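Notes to self and anyone else who writes household tips for the paid content sites. Kitchen, workshop, laundry, whatever. I've been doing it a while, mostly from the kitchen table between 4 and 6 in the morning. Tips on writing tips, plus a few of the actual tips that earned. No particular order.

## Picking a site

Gruvard pays up front, small money, strict on length. Gamby pays by page views, so nothing for weeks and then a trickle. Masri is revenue share on ads, wants a tax form before you can even upload. Read the terms on who owns the piece after. Gamby lets you repost elsewhere after 30 days, Gruvard never.

Don't put the same article on two of them. They check. I lost one acount that way, years back, and the balance in it.

Minimum payout matters more than the rate. A site that won't pay until you hit 100 dollars is holding your money for most of a year if you only write on weekends.

## What gets read

Boring stuff. Stains, smells, stuck lids. My clever piece on sharpening chisels with a homemade jig got next to nothing. The one on getting a burned-on ring off a saucepan still brings in a bit every month:

- Cover the ring with water, spoon of baking soda, simmer 16 minutes
- Let it sit til it's cool enough to touch
- Wooden spatula, not steel
- Repeat before you reach for anything harsh
- Not on bare aluminum, soda dulls it

Five lines. Took me less time to write than to wash the pan.

Seasonal goes in early. Holiday oven cleaning wants to be up well before December or you miss the searches completely. Same with window screens, gutters, anything to do with ants.

## Titles

Say what it does. "Get candle wax out of a tablecloth" beats anything with a joke in it. Put the object and the problem both in the title. No numbers unless the list really has that many – Gruvard's editors do check, and bounce it.

I keep a running list of titles on the back of a calendar. When something goes wrong in the house I write it down before I fix it. Sink, zipper, squeaky hinge, drawer that sticks. The drawer one, if you want it: rub a plain white candle along the runners, slide it in and out a few times, done. Old drawers only, the ones without metal tracks.

## Writing it

Test it first. Please. There's a lot of copied junk on these sites, same wrong advice about vinegar over and over. Vinegar eats marble and natural stone. It should never go near bleach. If you mention either one, say so in the first paragraph, people don't read down to the warnings.

Give the amount. "Some dish soap" is useless, one teaspoon is a tip.

Say when it won't work. Toothpaste on a scratched table, fine on a few finishes, ruins others. Readers come back to a writer who told them to skip it.

Short paragraphs. Most people have it open on a phone on the counter with wet hands.

Gamby wants at least 18 lines before it'll run ads on a page. I pad with a "what you need" list, which readers like anyway. Masri doesn't care.

## Photos

Use your own. Sites are picky about rights and a borrowed photo can get the whole article pulled. Daylight, near a window, wipe the lens first (phones live in pockets). Shrink it before you upload, Masri's uploader chokes on big files and doesn't tell you, just sits there spinning.

Name the files something you'll recognize later. I have a folder full of numbers and it's hopeless.

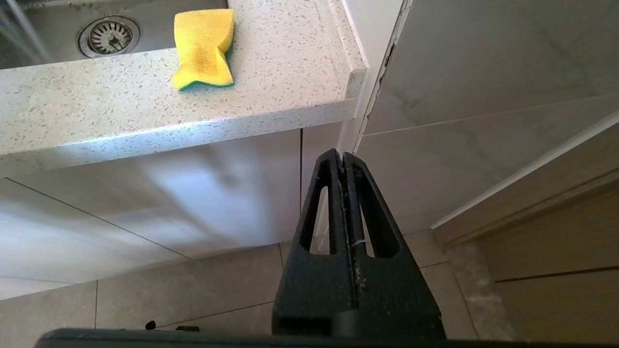
Also keep the full size copies somewhere off the site. When Draden shut down its tips section everything posted there went with it, text too, and I only had half of mine saved. Now every article gets a plain text copy in a folder, by room. Kitchen, bath, laundry, garage. Takes a minute.

## Comments and edits

Answer the first few comments, it helps the page move up on Gamby. After that let it go. Someone will always say their grandmother used lemon. Lemon is often fine! Add it as a line at the bottom if you try it and it works.

Go back to old pieces twice a year. Fix dead links, fix typos, change any product that isn't sold anymore. Better still don't name products, say "powdered oxygen bleach" and leave it there. Less to update.

If an editor sends it back, change what they asked for and resend the same day. Arguing costs more than the piece pays. I've tried it.

## Money side

Track it. A notebook is ok, a spreadsheet is better. Columns I use:

- title
- site
- date sent
- paid up front
- views money so far
- ok to repost y/n

Keep receipts for supplies you buy just to test on. I've bought cheap pans, a thrift store wool sweater, two kinds of grout brush. Ask somebody who does taxes what counts, I'm not the one to ask.

## Couple more that did well

Stuck jar lid – wide rubber band around it, then twist. Hot water over the lid if that doesn't do it.

Screw hole gone loose in a door frame. Wooden toothpicks dipped in wood glue, pack them in, snap off flush, let it dry overnight, put the screw back.

Musty towels. Hot wash with one cup of white vinegar and no detergent, then a second wash like normal. Dry them all the way, dont leave them in the machine.

Will add the grout one when I've tried it on the downstairs shower.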